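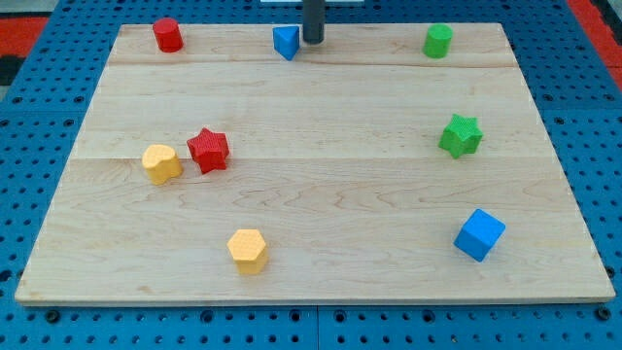
How a sorting robot gets ready for work

A robot arm cannot see a block the way you do. It has to be told where things are, and it has to be told very exactly. Getting it ready is called setup. The Stedora arm at the Koster workshop is set up every morning before it moves a single block.

Step 1. Fix the board

The blocks sit on a wooden board, and the board sits on a blue table full of small holes. Dark round bolts go into the holes near the front corners. A board that slides by the width of a pencil line will spoil every measurement that follows. The person doing the setup pushes on the board with both hands. If it moves, the bolts are tightened.

Step 2. Find zero

Zero is the place the robot measures from, like the end of a ruler. At Koster, zero is the left front corner of the board. The arm is moved there slowly and a button is pressed to save the spot. Then it is sent to a test point 400 millimeters to the right. If it misses by more than 2 millimeters, zero is saved again.

Step 3. Check the gripper

The gripper is the part at the end of the arm that picks things up. Dust makes it slip, so it is wiped with a dry cloth. Its cable is checked for cracks. The power is off during this step.

Step 4. Set out the blocks

Shapes are harder for a robot than colors. A cylinder can be held from any side. A star has points, and a heart has a dip at the top, so the gripper must turn to the correct angle first. Blocks also need space between them. When a star and a heart are nearly touching, the arm has to come in from the open side.

Step 5. Slow run

The first run of the day is done at low speed, with one hand near the red stop button. Full speed comes later.

Every 600 hours the arm gets fresh grease in its joints. The hours are written on a card kept beside the control box.

Words to know
Gripper: the robot's hand.
Joint: a place where the arm bends or turns.
Zero: the starting point for measuring.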